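The Bench Has Changed and the Pay Sheet Hasn't

I have worked at Lehner for 19 years, most of them on returns. Customers send back kitchenware, toys, small household goods, and somebody has to open the box, decide what the thing is, look it over and put it where it belongs. Until last July that somebody was a person at every bench. Now two of the benches at our Follau building have arms on them, and the people who used to stand there do something else. I want to write about the something else, as I think the company has it wrong and I think a good part of the staff has it wrong too.

The staff first. When the arms came in, the talk in the break room was about layoffs. There have been none on our floor. We had 24 people on returns in the spring and we have 24 now. I know that can change, and I am not asking anyone to trust a slide show. But we spent months arguing about a thing that hadn't happened and let the thing that had happened go by without a word.

What happened is that the job was split. A returns sorter used to do the whole of it. You picked up the item, and while your hands were on it you found out that the handle was loose or the rim was chipped. Picking up and judging were one motion. The arms do the picking up, or they are learning to, and the judging was left over. So was all the teaching. When an arm takes hold of something badly, one of us stops it, moves it through the motion properly and marks the try as good or bad. We do this all shift. It is tiring in a way the old job wasn't – your feet hurt less and your head hurts more.

Lorenz Aebischer was on the bench next to mine for years and went over to the arms in the first group. He is a fast sorter and a patient man, and he told me he goes home with nothing left. He said that with boxes you could think about your garden. With the arm you can't look away, and you can't get into a rhythm either, as the rhythm isn't yours.

On the pay sheet he is still a sorter. So are the others who went over. Management's position, as it was put to us by Gebhard Imhof, who runs the floor, is that the arms are a tool and the people using them are doing their regular job with a new tool. We got the same answer in the past when the scanners were replaced, and about the scanners it was correct. A scanner doesn't get better from your using it. These machines do, and what makes them better is what the sorters know about taking hold of things. The company bought the arms, but it didn't buy that. It is getting it at the old rate.

I'll be fair to Imhof. He fought to have the people who run the arms picked from the floor. The first plan was to bring in trained operators from the Clasavby site, and it would have left us with the boxes and no way up. He also agreed to a rule that no one stays on the arms for more than two hours without a change of work. That rule is good and he should get credit for it. But it is a rule about fatigue, and it amounts to admitting that this is different work. If it is different enough to need its own rest rule, it is different enough to need its own line on the pay sheet.

There is a second argument I hear, mostly from the younger people, which is that the arm work is easy. You put out a few household things on a clean white table and you watch. Anyone could do it, they say, so why should it pay more. I'd ask them to look at what the work is made of.
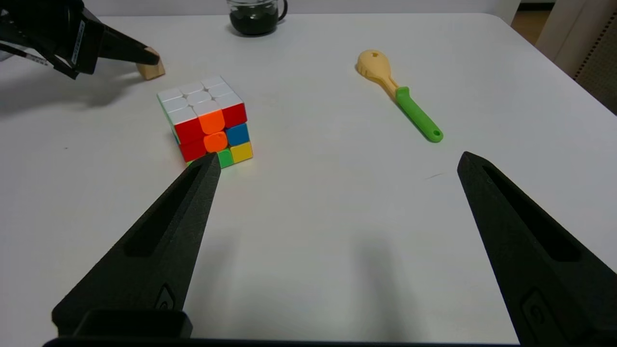
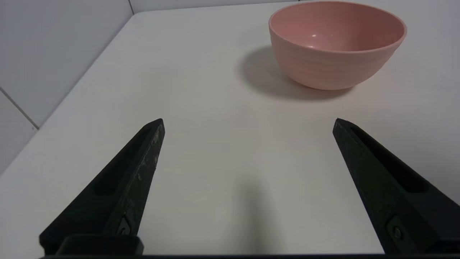
My own view is that the work looks easy to people who have hands and have stopped noticing what they do with them. I did a stretch on the arms this winter and it cured me of the idea. You would not hold a puzzle cube and a pink bowl the same way, and you would never be able to say when you learned that. A cube has flat sides and forgives you. A bowl with a flared rim can be taken by the rim or around the body, and each way can go wrong, and the arm has to be shown both. Then there is the toy spoon, flat on the table, which a child of two can pick up and which gave me more trouble than anything else I tried. Two stiff fingers have to come at it just so. I ran it over and over one morning and marked most of my tries as bad.

Knowing which tries are bad is the skill. It took me years of handling returns to get it, and I got it without anyone calling it training. A person hired off the street could be taught the controls in an afternoon. I don't believe they could be taught that in the same time, and I notice the company has not tried. It took people from the benches with long service and put them on the arms, which tells me it knows what it needed.

We have a pay review coming at Follau. I will be asking for a separate grade for everyone who works the arms, set above sorter, and for the two-hour rule to be written into the contract where a new floor manager can't drop it. I will also ask that people be allowed to go back to the boxes without losing the grade for a year. Some of them will want to. Lorenz says he might.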